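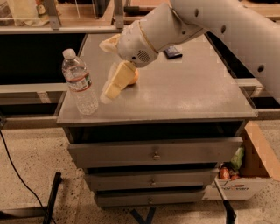 Things I put on top of the cabinet

2019-02-14

I have a theory that every room has one surface which collects everything. In my first apartment it was the top of the refrigerator. In the second one it was a chair (I never sat on that chair in two years). Now it is the gray metal drawer cabinet, and I have decided to write about it, because last week I finally cleaned it out and I still feel a little proud.

I bought the cabinet used, in June, from a shop in Prendau that sells furniture from closed offices. The shop is called Goel and it is in the yard behind the bus station. I went there for a desk lamp. They did not have lamps, but they had a whole row of these cabinets, and the man wanted 500 for one with a lock and no key, and 197 for one without a lock. I do not own anything that must be locked, so I took the cheap one. Carrying it up the stairs was a different matter. If you buy such a cabinet, take the drawers out first and carry them separately. I understood this only on the second floor.

It has three drawers, each with a small round knob in the middle, and over the drawers there is an open space as wide as the cabinet. The top has a raised lip along the front, and I like this lip more than any other part. Small round things do not roll onto the floor. In my old place I was always on my knees, looking for something under the furniture.

The problem is that a flat top with a lip is an invitation. I come in, my hands are full, and the cabinet stands exactly at the height where the hands want to let go. A bottle of water goes there first. I drink a little of it, put it down, and open another one in the kitchen, and so I had at one moment four bottles in the apartment and all of them were started. After this come the keys, the receipts, the coins, the mail, the fruit. In autumn I found under the mail an invitation to a dinner that was already eaten by other people.

So I made rules. I am not a person of rules in general, but for the cabinet I wrote them on a piece of paper and taped it inside the top drawer, where I see it each time I open.

Only what I will use today can stay on the top. Paper goes into the middle drawer the same day, also when I am tired. One bottle, and I finish it before I open the next one. Nothing goes on the floor beside the cabinet except the box.

The box I must explain a little. I buy most of my dry food once a month at Dimby, which is the big store on the road to Trostska, and I ask at the checkout for an empty carton, as my bags always break. At home I used to unpack the carton immediately. This was the correct thing to do, and I did it badly, because everything ended in the wrong place and then I could not find it. Now I put the carton on the floor to the right of the cabinet with the flaps open, and I unpack it slowly during the evening. Tall packages stand up, small ones lie around them. When the carton is empty I fold it and it goes down to the paper bin. If it is still there after two days, I have broken the rule, and I have broken it many times, I admit this.

Now the cleaning itself. I took everything out of the drawers and put it on the bed, which was a good idea, because you cannot go to sleep before you finish. From the top drawer came pens, batteries, tape, and 9 lighters. I do not smoke. I cannot say where a person without cigarettes gets so many lighters. I kept two, for candles, and gave the rest to a neighbor with a fireplace.

The middle drawer was the paper drawer and it took me most of the evening. I sorted it in two piles, to keep and to throw away, and then I had a third pile of papers which I did not understand. I found manuals for machines I sold long ago – one for a bread maker in three languages, and none of them mine. In an envelope there was also a banknote of 1,000 from my last trip home. It is not worth very much here, but I was happy as if I had won something.

The bottom drawer is for cables. I did not finish the bottom drawer.

For the metal I used warm water with a drop of dish soap and an old T-shirt, and after that a dry cloth. Do not use the rough side of the sponge. I tried it on the back, where it is not visible, and it left dull scratches in the paint. The dust is another question. The top is matte, and the dust returns to it in one or two days and sits there as if nothing happened. I wiped it every morning for a week and then I stopped. Now I wipe it when I can write my name in it, and this seems to me a fair agreement.

The open space over the drawers I have left empty for now. I was thinking of a flat basket for the mail, or maybe a tray for the keys, but I am afraid that if I put a basket there it will be full by the end of the month. If somebody has the same kind of cabinet and found a good use for this space, please write to me in the comments. Also about the cables, if you know something about cables.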